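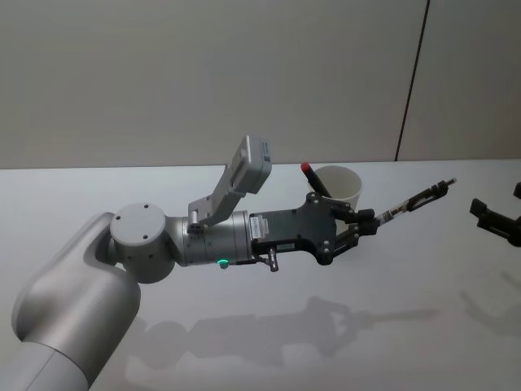
4.2 Grasping and Presenting a Slender Tool

Figure 3. One arm holds the tool by its back end, with the narrow tip directed toward the gripper of the second arm. A camera module is carried on a bracket above the wrist.

The second set of trials examined whether a policy trained only on single-arm grasps could be extended to two-arm handling of thin objects. Tools of this type are difficult to hold for two reasons. The shaft offers little surface to the fingers, and a small error in the angle of the grasp grows into a large error at the tip. In the arrangement shown in Figure 3, the translucent shaft adds a further problem, as depth readings along such material are often missing or wrong. The Pilitz estimator described in Section 3 was therefore given the metallic and black fittings on the tool as its main reference points, and the shaft direction was computed from these.

Training used 2000 demonstrations recorded by two operators at the Drollitz laboratory. A further 43 were collected in November to cover steep approach angles, for a total of 2043. No demonstrations were removed after review. Each evaluation consisted of 30 trials, and a trial was counted as a success when the first arm closed on the tool, raised it clear of the table, and held the tip within the target region until the second arm had reached its waiting position.

The full method succeeded in 26 of 30 trials. In three of the four failures the fingers closed too far forward on the shaft, and the tool turned in the grasp as it was lifted. In the remaining trial the estimator reversed the two ends of the tool - an error also reported by Min and Chaimongkol in their earlier work with the Oltmont data.

A paper cup holding a marker was kept on the table as a distractor. It was left in view because the policy had been seen in early tests to favor upright objects with strong color, and red caps in particular. With the final weights, no trial ended in a reach toward the cup.

Shadows cast by the arms were not masked or corrected. We found no link between their position and the four failures, although the number of trials is too small to rule one out. Transfer of the tool from one gripper to the other is treated separately in Section 4.3.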